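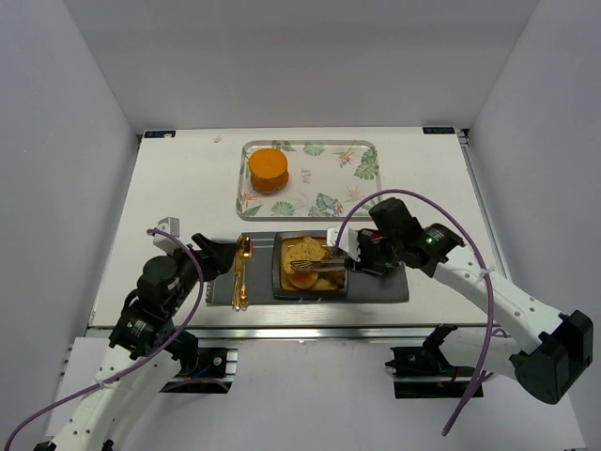
Temen tries out its breakfast table

The Lamrani tearoom in Temen will serve breakfast from Tuesday, opening at 6 in the morning. It will be the first time the house offers a morning menu, and the table setting was tried before the opening.

Dénes Szalai, who prepared the menu, wanted few colours on the table. He has chosen a long grey mat, a dark dish with raised rim and gold cutlery laid at the left side. A leaf-patterned tray stands behind with something round and orange on it, so the middle of the table stays for the food.

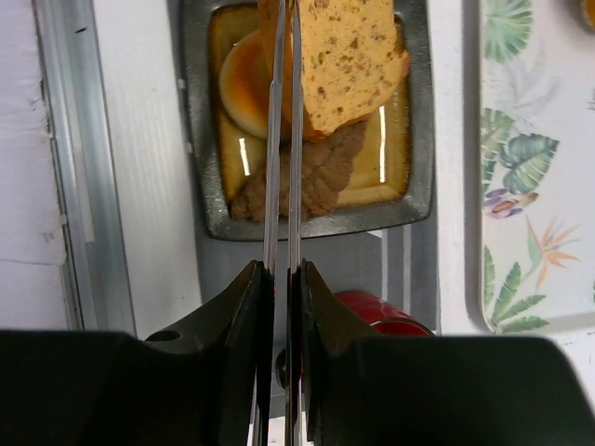
The bread is baked in the neighbourhood, at Solance, and the menu will change every 3 weeks. Guests may choose a savoury plate or a sweet one — a ring doughnut with a croissant, for instance. Coffee and tea are included in the price, and children pay half. On opening day the kitchen has places for 145 guests, and bookings are taken at the counter until the evening before.

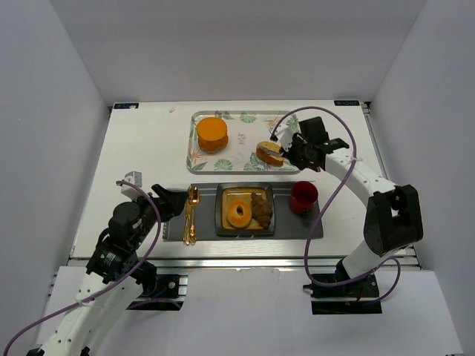

Stelotico, the neighbouring bookshop, would like the breakfast to continue past eleven, as many of its customers come into the street only at that hour. Szalai answered that he will look at the hours again in May.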